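Minutes of the October parent and staff meeting, Gondau School District, device and homework access group

I'm taking notes again this month, so please forgive the shorthand (and the typos!). We got going at 6:30 p.m. in the library and approved last month's minutes with one fix: the loaner laptop total is 648, and I had typed something else entirely.

Old business first. The Trornik hotspots are finally in, all 152 of them, and the front offices will hand them out starting with families who have no internet at home. There was a long back and forth over whether a family with three kids gets one hotspot or two. We landed on one to start, with a second if the first can't keep up. I'll write up the request form and get it translated.

The Liao reading program came up next. Teachers like the lessons, but it logs kids out after 7 minutes of sitting still, and the little ones lose their work. The district tech office has asked for a longer timer and is waiting to hear back. 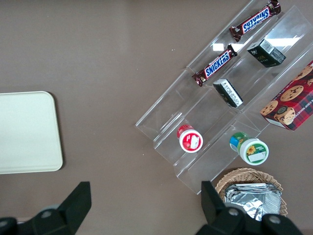
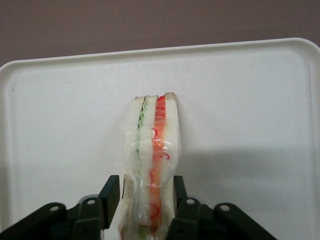

Then we moved on to the after-school homework room, my favorite item of the night, so I'll try to be fair about it. Everybody wants it open until 6:00, and the argument is over food. One parent said a kid can't do fractions on an empty stomach, and I wrote that down word for word. Some folks are fine with Snickers and the like, others want a real sandwich, wrapped up like the one on the white tray, and I'm with the sandwich people. We set aside $2,174 for food through winter break, and I'll bring prices for both next time.

Sandix sent over a quote for fixing cracked screens. It seemed high to most of us, so we voted to get a second one before signing anything. The vote passed, with one person abstaining.

Open floor: a grandparent asked for a paper copy of the homework portal instructions in large print. Great idea, and I'll have a stack at the front desk before the next meeting.

We wrapped up at 8:10 p.m.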